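Ordering Bread for a Shop That Runs Out of It: A Stock Forecasting Project

Print this page | E-mail this page
Reading time: 4 minutes
Monday, March 11, 2024

Background

Skeritz is a small chain of food shops with 12 branches, most of them on corners and one inside a bus station. Its bread orders are placed by branch managers the evening before delivery, on a paper form that has survived several attempts to replace it. Our project asked whether a simple forecast could do the job as well as the managers do. We had one term, a shared laptop and a spreadsheet from head office with the columns labelled A to Q and no key.

The short answer is that the forecast did better on plain white loaves and worse on almost everything a customer might look forward to eating.

The data

Skeritz gave us 73 weeks of till records for 4 branches. Tills record what was sold, which is a different thing from what people wanted. If a branch sells its last seeded loaf at eleven in the morning, the records show a steady trade in seeded loaves followed by an afternoon in which the whole neighbourhood apparently went off seeds. We spent the first fortnight treating these afternoons as real. Our early charts were very handsome and should be ignored.

Once we had spotted this, we marked any product with no sales for the last two hours of trading as "probably sold out" and estimated the missing sales from days when the shelf had lasted until closing. The rule is crude. It works for sliced bread, which sells all day, and badly for rye, which can go a whole afternoon without a buyer for perfectly ordinary rye reasons.

There was a second problem with waste. Branches are meant to scan unsold bread before it is thrown out or marked down. Three did so. The fourth recorded no waste whatsoever in the entire period, and we have left it out of the waste figures as a courtesy.

Method

We compared three ways of setting the order. The first was the manager's own order, taken from the paper forms, which we typed in by hand over two long weekends. The second was last week's sales for the same day. The third was our forecast, a weighted average of recent sales with adjustments for the day of the week, school holidays and weather.

We had hoped to use Stirkine, a forecasting package the department holds a licence for. The licence covers one computer, and that computer is in a room that was being repainted. The model was therefore built in a spreadsheet, which had the side benefit that all of us could see when it was wrong.
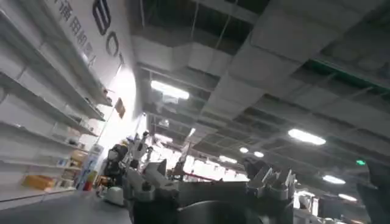 Figure 1. A white shelving unit, with a few boxes on the shelves.

Each order was scored on two costs: bread left over, and bread that ran out too soon. Deciding how to weigh one against the other took longer than building the model. Head office told us that an empty shelf was the worst thing that could happen to a shop. The managers, whose bonuses depend partly on waste, took a calmer view of empty shelves. We settled on treating a missed sale as twice as bad as a wasted loaf, mainly so that the work could continue.

Results

For sliced white and sliced brown, our forecast beat both the managers and the last-week method in all four branches on missed sales, and in the three we could measure it on waste. The improvement was modest but steady. Managers tended to over-order after a day of running out, and then to under-order after seeing what was left, so that the stock swung back and forth like a garden gate.

For rolls, the managers won comfortably. They knew about football matches, funerals and the primary school fair, and our spreadsheet did not. One branch ordered a triple quantity of finger rolls on a date our model considered dull. They all sold. We later learned that a street party had been advertised on a poster in the shop's own window.

The weather adjustment made almost no difference to anything, in spite of being the part we were proudest of. We have kept it in the appendix.

The bus station branch deserves its own line. Its sales followed the timetable so closely that a change of operator, from Fiadzo to Unance, shifted the busiest hour by forty minutes and threw our forecast off for a month. The manager had moved her delivery time within the week.

What we would do differently

We would ask for the stock counts first and the sales second. We would visit the shops earlier; our first visit was in week six, and it settled in one conversation several questions we had been arguing over since week two. We would also agree on a single name for each product. The records contain "wht slcd", "white sliced" and "sliced wht lge", and for a while our model believed that these were rivals.

Recommendations

We suggest that Skeritz uses the forecast as a starting figure for sliced bread and leaves rolls, rye and anything with fruit in it to the branch. The figure should be printed on the existing order form, with a space beside it for the manager to write a different one. A trial in 2 branches is planned for April, provided head office can find someone to print the forms. The fourth branch has been asked about its waste scanner and says it will look for it.

Print this page | E-mail this page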